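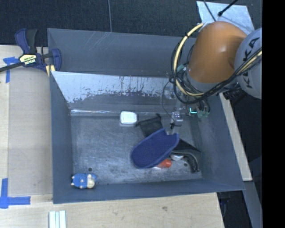
Timo Thiele wrote:
We moved onto the block at Mudstead in autumn and the house runs entirely on tank water. There's one big concrete tank that was here when we bought and a smaller poly one behind the shed. Since the rain came back the water in the kitchen has had a brown tinge for a day or so after every decent fall, and it smells a bit like wet leaves. The previous owners said they never had trouble. Do I need a filter, or do I need to empty the whole tank and scrub it out? I've been quoted for both and neither is cheap. Also, does anyone here fit their own first flush diverter? Ours has a bit of pipe hanging off the downpipe with a screw cap, and I think that's what it's meant to be, but the cap won't budge.

Hi Timo,

I'd leave the filter until last. A filter on dirty tank water blocks quickly, and you'll be buying cartridges all winter. Start on the roof and work down.

Brown water for a day after rain usually means leaf tannin or stirred-up sludge, and you can get both together. Take a glass from the kitchen tap when it's at its worst and stand it on the windowsill overnight. If the colour stays evenly through the glass, it's mostly tannin, so the trouble is in your gutters. If there's a layer at the bottom in the morning, the inlet is stirring up the floor of the tank.

Gutters first. Ours at Skirkwood get done before winter and again in August, once the stringybark has finished dropping whatever it drops. Scoop them by hand and hose them only after you've disconnected the downpipe at the tank end. I didn't do that the first year and put the whole lot straight into the drinking water. While you're up there, look for low spots. A gutter with a puddle in it will make tea between showers no matter how often you clear it, and moving a couple of brackets fixes it.

Your pipe with the screw cap does sound like a first flush diverter. If the cap is stuck, it's likely been full for years and doing nothing. Try a strap wrench, then hot water over the thread. Failing that, cut the pipe above the fitting and glue a new one on – the PVC parts are cheap and you don't need a plumber for an above-ground downpipe here, although check your own council. The new cap should have a small drip outlet so the pipe empties itself after each rain. Clean the drip outlet whenever you pass it. Mine blocks with grit more than anything else.

As to size, people argue. Bernd Heitmann put up a table on this list a while back and it's in the archive under "flush volumes". My own is 15 litres on the shed roof, and I have a longer one on the house side under the gums. If you're in doubt, go bigger. You lose very little over a year at our rainfall, which was 690 mm last time I added it up.

On the tank itself, sludge on the floor is normal and a thin layer does no harm if it's left alone. Have a look through the hatch with a torch on a still morning. Don't climb in. Concrete tanks are confined spaces and people have died in them, so if it really needs a person inside, pay someone with the right gear. For an ordinary amount of sludge you can siphon it from the top with a length of pool hose on a pole, moving it slowly over the floor. I did ours over 3 mornings and lost up to 1000 litres, which went on the fruit trees.

What stopped the stirring for us was the inlet. The downpipe used to drop straight in from the top and hit the floor like a hose whenever the tank was low. We ran it down inside the tank and turned the end upwards with two elbows, so the water comes in gently. Zulema Ojeda has a floating take-off as well, which draws from just under the surface. She's happy with it. I haven't bothered yet.

The poly tank behind the shed is a good place to practise on. If it isn't plumbed to the house you can shut it off, drain it and see what's been collecting in there without anyone going without a shower.

One more thing, as you've only just moved in: if anyone in the house is very young, elderly or unwell, get the water tested or boil it for drinking until you've sorted the gutters. Colour tells you nothing about bugs. Also check the mesh on the inlet and the overflow for holes. Frogs will get in through a surprisingly small gap, and mosquitoes through much less.

Rakiya Ezeani, are you still lending out the strap wrench and the pool hose? If so, Timo could probably use both.

Let us know how the glass test goes.

Gavin MacKinnon
Skirkwood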